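Setting up your series and recordings

Before you ask Nasstead to record a whole season, it helps to spend a little while telling it how you like to watch. You only have to do this once, and you can always come back and change your mind later!

1. Open the Guide and type the first few letters of the show. Pick the series itself (the title with the small stack beside it), or you'll get a single episode and wonder where the rest went.

2. Choose New Episodes Only or All Episodes. Long-running crime dramas are repeated at all hours, so All Episodes can fill your box quickly. 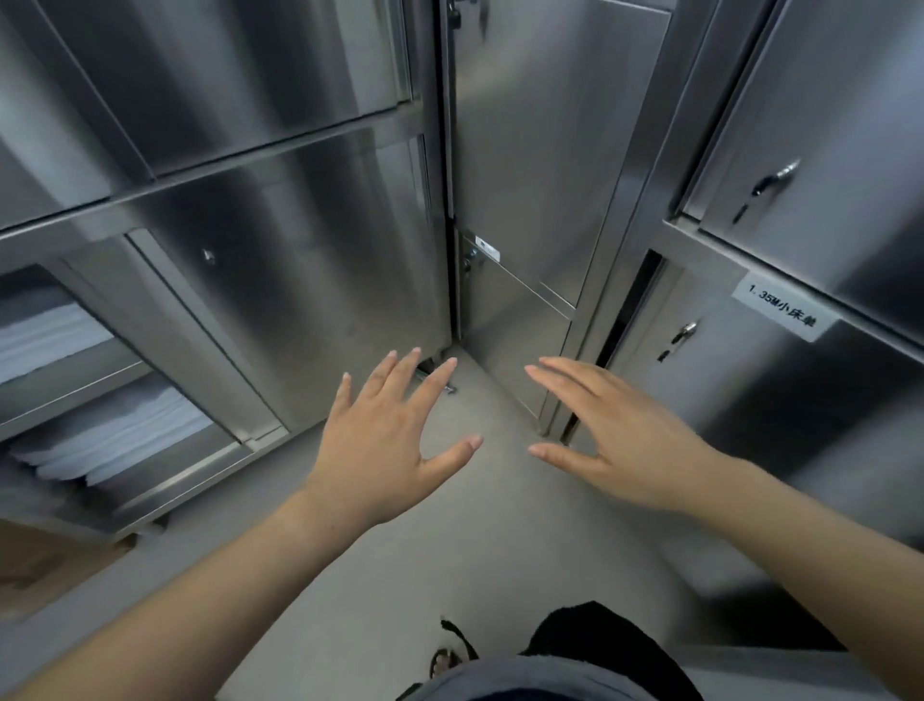 3. Set the End Late option. We suggest 4 minutes for most dramas, and 16 for anything that follows live sport.

Note: Your box holds 30 series at a time. To add another, remove one you've finished; the episodes you already recorded will stay put.

Caution: Deleting a series with Remove All also erases its saved episodes, and they can't be brought back.

4. Turn on Hide Summaries if you'd like to keep the ending to yourself. Episode blurbs will stay covered until you've watched that episode through to the credits, which is lovely for mysteries.

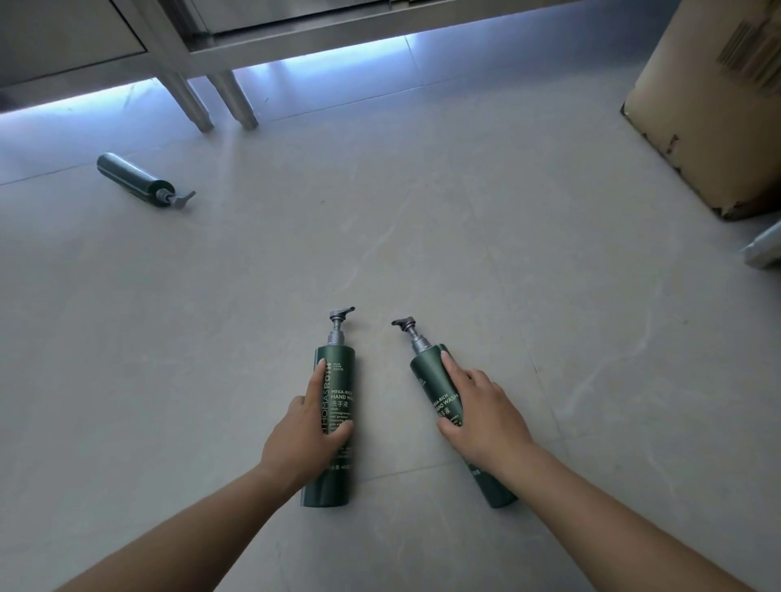

Hatsue Hattori writes that Hide Summaries doesn't cover the episode titles, and that one of those gave away the killer in her favorite series. She now switches on Hide Titles too, under Display, and recommends doing it before the season starts.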